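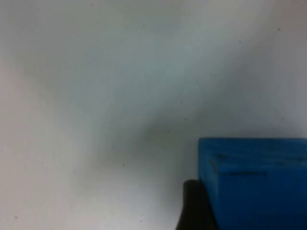
Osthorpe owners report that the Hitell dehumidifier is loudest just after everyone has gone to bed, and would like to know which button stops it. It is the one with the moon on it. Setting it up takes a minute.

4.2 Night mode

1. Empty the tank and push it back until it clicks. A tank that nearly clicks counts as no tank.
2. Hold the moon button until the display shows 41.
3. Press minus until it shows 36. The fan drops to its lowest speed.
4. Press the moon once more to save. Walking away also saves, but saves 41.

Note: Night mode forgets itself after a power cut. Units sold before January forget the clock as well.

Caution: Leave 20 cm clear behind the grille. Curtains do not count as clear.

If the display shows E198, see section 7, and fetch a towel first.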